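Mittens, the third go

20th December

I have finished the mittens. I know I said that in the last post as well, but that turned out to be one mitten and a sort of tea cosy with ambitions, so please take this as the proper announcement. There are two of them, they match (near enough, if you keep your hands moving) and I wore them to the post office in Istville yesterday and came home with warm thumbs for the first time this winter.

For anyone who wasn't reading back in June, I bought the wool then, which tells you a lot about how I run my life. It was the hottest week we'd had and I'd gone into Tosh to get out of the sun. Tosh is the wool shop at the bottom of the hill, next to the place that used to do keys, and they had the door propped open and a fan going and a basket of Skutano marked down by the till. It's a lovely thick yarn, a bit sheepy, in a grey-green that looks like a pond in some lights and like school uniform in others. I bought 3 balls and felt very organised. Then I put them in the bottom of the wardrobe until the clocks changed.

The pattern I used is called Enik and I'd had it even longer than the wool. It's a plain mitten, long in the cuff, with one narrow cable up the back of the hand, and whoever wrote it was not a great one for chatting. You get told to cast on 40 stitches and then you get told to "work cuff", and that's the lot until you reach the thumb. I rather like that in a pattern when I'm in a good mood. When I'm not, I want somebody to hold my elbow.

The first go was too small. I'd used the needles it said to use, but I pull my stitches tight when the radio's on, and there was a serial I was following, and you could see exactly where the plot got going. That one went to a small relation who wears it on a teddy. The second go I've already told you about. I went up a needle size and lost my place in the cable and decided I'd remember where I was, which I have never once done, and by the time I reached the top the cable had wandered round to the palm side as if it was looking for the bus.

So for the third go I did the thing everyone sensible does and wrote each round down on the back of an envelope and crossed it off as I went. It took 72 rounds from the cast-on edge to the tip, once I'd made the cuff as long as I like it, which is long enough to go right up under a coat sleeve and stay there. If you've got shorter arms or better coats you could stop a good bit sooner. I'm not going to pretend the envelope was fun, but I did get quite attached to it, and it's still propped up behind the clock.

I want to say a word about the wool while I remember. It splits. It's not dreadful, and a blunter needle helped, but if you're knitting in the evening under a lamp like mine you'll find you've gone through the middle of a stitch and not noticed until four rounds later. On the other hand it forgives you beautifully when you pull it back. I'd ripped out some of that yarn twice and after a soak in the sink and a night over the bath it looked as good as new. It also smelled powerfully of sheep and the whole landing smelled of it too, and I had all the windows open in December like somebody with a guilty conscience.

The part that gave me the most trouble was the thumb. Both my earlier goes had the thumb coming straight out of the side of the hand with no extra room at the base, and they were tight across the palm whenever I picked anything up. Enik does have a gusset, I'd just skipped it the first time and then skimped it the second time because I was in a hurry to get to the cable. I can only say I'm sorry, and that I've learned.

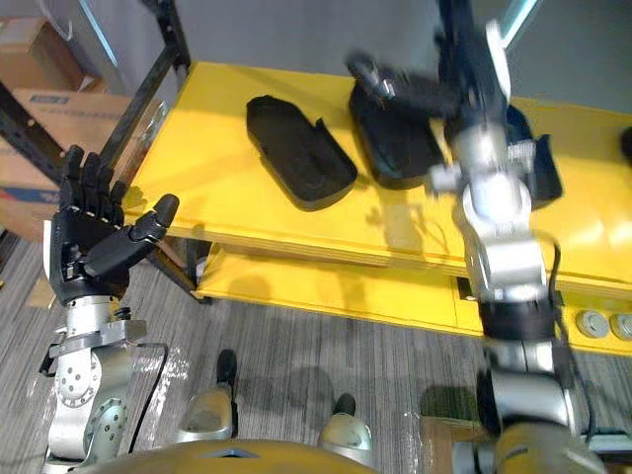
A gusset is the little wedge of extra stitches you add below the thumb, two at a time, until there's enough width to set them aside on a bit of spare yarn and carry on up the hand without them. I used to try mine on with my palm pressed flat to the table and my thumb tucked in, and of course it fitted perfectly, because there was nothing for it to fit round. Try it on in the pose of that black hand, with the four fingers pointing up and slightly curled and the thumb well out on the diagonal, and you'll feel straight away whether the wedge is wide enough. If it drags at the base of the thumb, put in another pair of increases before you go on. I ended up doing one more pair than the pattern asks for and it made all the difference to how they sit.

When you come back to the thumb at the end, pick up a couple of extra stitches in the gap where it joins the hand, then lose them again on the next round. Otherwise you get a hole there, and the wind will find it before you've got to the gate. I still had a tiny one on the left mitten and I closed it up from the inside with the tail end of the yarn, and I defy anyone to spot it.

I've got most of a ball left over. It won't make another pair, but I think there might be a headband in it, or some wristwarmers for reading in bed, if I don't line the cable up too carefully and frighten myself off. Tosh is shut between Christmas and New Year so I can't go in and be tempted by anything else, and there's a half-finished sock in the blue bag that has been giving me looks since the spring. If you've made Enik yourself, do tell me how you did the top, as mine came out a bit pointier than I'd hoped – more elf than mitten, really, though I suppose it's the right month for it.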